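# 4 Water at the table

Most people drink water several times a day without thinking of it as food. It has no energy value and very little taste, and it seldom appears on a shopping list. Yet a person can manage for weeks with little to eat and only a few days without anything to drink. This chapter deals with water and other everyday drinks: what the body does with them, how they reach us, and how they are stored and served.

By the end of the chapter you should be able to explain why the body needs a steady supply of fluid, describe the main stages of treating water for a town, compare tap water with bottled water, and plan the drinks for a meal or an event.

## 4.1 Why we need to drink

More than half of an adult's body weight is water. It is the main part of blood, it carries waste out through the kidneys, and it helps to control temperature when we sweat. The body has no large store of spare water in the way that it has a store of fat, so what is lost has to be replaced within hours.

Water leaves the body in four ways: in urine, in sweat, in faeces and in the air we breathe out. The last of these is easily forgotten. On a cold morning you can see your own breath as a mist, and that mist is water which was in your lungs a moment earlier.

The amount a person needs depends on body size, the weather, what they are doing and what they eat. Someone who has soup and fruit for lunch takes in a good deal of water with the meal. Someone who has crackers and cheese does not. Tea, coffee, milk and squash all count towards the total, although sweetened drinks bring sugar with them and should be kept for mealtimes.

Thirst is a fairly good guide for healthy adults. It is less reliable in older people, who may need to be offered drinks regularly, and in small children, who can be too busy playing to notice it. Dark urine, a dry mouth and a headache are common signs that someone has had too little.

## 4.2 From source to glass

The water in a tap may have come from a river, a lake, a reservoir or a layer of rock under the ground. Groundwater is often clear when it is pumped up, having been filtered slowly by the rock. River water carries mud, leaves and living things, and needs more treatment.

The town of Isonitz takes its supply from both kinds of source. Surface water is drawn from the River Iria and held in a reservoir, where the heavier particles sink. It is then passed through sand filters and disinfected before it goes into the mains. The groundwater comes from a well field at Poon and needs only disinfection for most of the year. In February, when snow melts on the higher ground and the river runs brown, the town depends more heavily on the wells.

The reservoir serves 4000 households. From the treatment works the water travels through 29 kilometres of main pipe, and the oldest section is still made of cast iron – it is due to be replaced with plastic. Houses at the far end of the line receive water that has been in the pipes for a day or more, and for this reason a small amount of disinfectant is left in it on purpose.

Hard water contains dissolved calcium and magnesium. It is safe to drink and many people like the taste, but it leaves scale in kettles and makes soap harder to lather. The Poon water is hard and the Iria water is soft, so people in Isonitz sometimes notice that their tea looks and tastes different from one season to the next.

## 4.3 Bottles, cups and glasses

What we drink from affects how much we drink, how long the drink stays fresh and how much waste is left afterwards. A bottle with a cap can be closed and carried. An open cup is easier to fill and to drink from, but it spills if it is knocked and has to be used or thrown out quite soon.

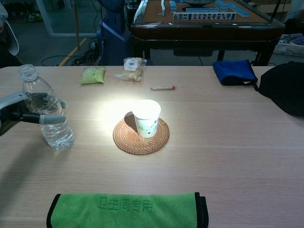
*Figure 4.1 A clear plastic water bottle, and a patterned paper cup on a woven rattan coaster.*

Plastic bottles are light and do not shatter. Most are made for single use and should be recycled when empty. A bottle that has been drunk from should be kept cool and finished the same day, as bacteria from the mouth can grow in the water that remains. Bottles sold for refilling have wider necks, which makes them easier to wash.

Paper cups usually have a thin lining that stops the drink soaking through. The lining makes them harder to recycle than plain paper, and in many areas they have to be collected separately. Glasses and china mugs last for years if they are looked after, but they must be washed, and washing uses water and heat. Which choice is better depends on how many times each item is used.

A coaster or mat protects the table from heat and from the rings left by wet cups. Woven mats let air pass underneath. Cork soaks up small drips, and glazed tile can be wiped clean.

### Case study: drinks at Wimer Hall

Siiri Lehtinen manages the catering at Wimer Hall, a meeting centre in Isonitz. Until recently every place at a meeting was set with a small bottle of water. Over one month she recorded 476 bottles opened, and 16 full sacks of plastic went out for collection. Many of the bottles had been left partly full.

She replaced them with jugs of tap water and a tray of glasses on each table, and kept a box of bottles by the door for people with a journey ahead of them. The extra washing-up took one more load of the dishwasher each day. Some visitors asked whether the tap water was safe, so she put a card beside each jug saying where it came from.

## Before you read on

1. Write down everything you drank yesterday, with the size of each cup or glass as well as you can judge it.
2. Find out where your tap water comes from and whether it is hard or soft.
3. Compare a refillable bottle with a single-use one. Consider weight, price, cleaning and what happens to each at the end of its life.

Keep your notes for section 4.4, where they will be used to plan a week of drinks for a family of five.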